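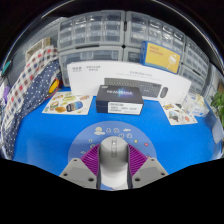
Lutach is a small paper-making town on the river Wenomlow, known mainly for its folding boxes and cartons. It lies on the left bank, opposite the village of Lidanbridge, with which it shares a railway station and a fire service. The name is believed to come from an old local word for wet meadow, but other explanations exist.

History

The first mill in Lutach made rag paper for account books. It stood beside the weir, where the foundation walls can still be seen when the water is low. The mill burned down two times and was rebuilt each time on the same place, the second time with brick.

The change from paper to board was the work of the De Graaf company, which bought the mill from its last family owners. The company installed a board machine and later a hall for cutting and creasing. Workers came from the villages up the river, and for them the company built a street of 16 double houses. These houses are now private property. Most of them have kept the original porches, but the windows were changed in many cases.

In November of the year when the new bridge was opened, a flood entered the cutting hall and destroyed the stock of finished cartons. After this the floor of the hall was raised, and the storage was moved to higher ground behind the station.

Production

A folding carton begins as a flat sheet. The sheet is printed, then pressed with a steel rule die, which cuts the outline and makes the creases. The waste between the shapes is removed, and the side seam is glued. The carton is delivered flat and opened only by the customer who fills it.

Lutach board was traditionally made in four layers, with the better fiber outside. According to the local historian Zlata Hutsuliak, the gray inner layers were made from old newspapers collected in the schools of the district. The practice ended when the pulping equipment was replaced.

The factory employed almost 2000 people in its largest period. In the last published report the number is 451.

Museum

The former gatehouse contains a small museum of packaging, founded by Orest Vakulenko, a retired die maker. It holds hand tools, sample books and a wall of pharmacy cartons. The sample books may be viewed on request. The permanent exhibition was opened again on 2018-06-04 after repair of the roof.

See also

Cardboard
Die cutting
Lidanbridge railway station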